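Automation and Everyday Work
Lecture 3: Can Machines Do the Chores Yet?
Instructor: Hsiu-ying Cheung
Reading due before section: Pearce, "Small Objects, Shared Shelves"

Factory robots have welded and painted for decades. Their parts arrive in the same place, in the same position, every time. Chores differ from this work in one main respect: the objects move, bend, and are put down by people in no fixed order. The lecture treats sorting and putting away as the basic household task, and asks how far current two-armed systems have come with it.

3.1 Upright objects in a shared bin

Reaching for one item that stands beside a similar item requires the fingers to fit into the gap between them. A person does this by touch and seldom looks.
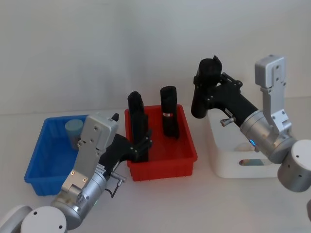

Figure 3.1. Left gripper at work in the red bin; right gripper raised over the white box.

Students should note the difference between a grasp and a completed chore. In the Prosmont course exercise, a run of 200 attempts is scored twice, once for the grasp and once for the final placement. The two scores are to be reported separately.

3.2 Soft goods

Rolls of garbage bags are a useful test item. The plastic is glossy, the tops are loosely twisted, and the surface gives under pressure. A rigid container with a lid poses another problem, as the fingers must open wide enough to pass on both sides of it. 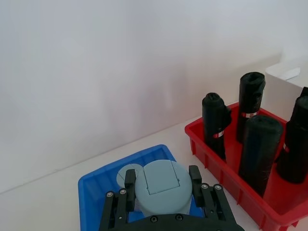
Photo: Murali Kaimal / Prosmont

Kaimal's notes argue that the view from the wrist is most valuable in the last moments before contact, when the arm itself may block a camera placed higher up. Section leaders will return to this point.

3.3 Two arms, one table

A second arm allows work in parallel, but each arm must keep clear of the other. Planning for this remains slow in crowded spaces such as kitchen cabinets and stock shelves.
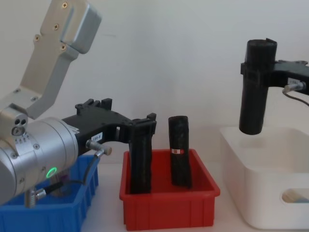
Figure 3.2. A black cylindrical object held above the white bin.

For discussion

Would a store accept a machine that sorts correctly but at half the pace of a clerk? Would a household? Written responses of up to 300 words are due to Ching-wen Liu by 5th September.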